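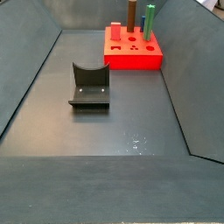

4. Setting out the sorter

1. Stand the Pinovard tray on a level surface and put the red block on its floor.
2. Check that each peg matches its opening before pressing. Never use a mallet.

Note – keep the packing card. Matar replaces missing pegs for 300 days after purchase if you quote the number on it. 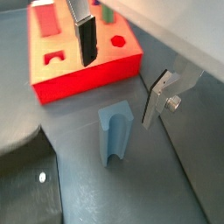
Which opening takes the arch piece?
Only the arch-shaped one. Line up the curved channel with the notch before lowering it.

3. Stand the arch piece upright on the floor of the tray, within easy reach of the block. 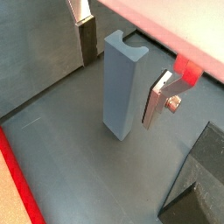

Fig. 3 Arch piece standing on end

4. Lift the piece by its flat sides and turn it to suit the opening.

Caution: small parts. Do not leave pegs on the floor or near stairs.
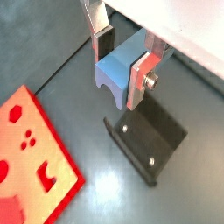
Fig. 4 Arch piece lifted clear, curved opening downwards

5. Lower it gently. If it sticks, take it out and start again.
6. Wipe all pieces with a damp cloth and dry them before storing.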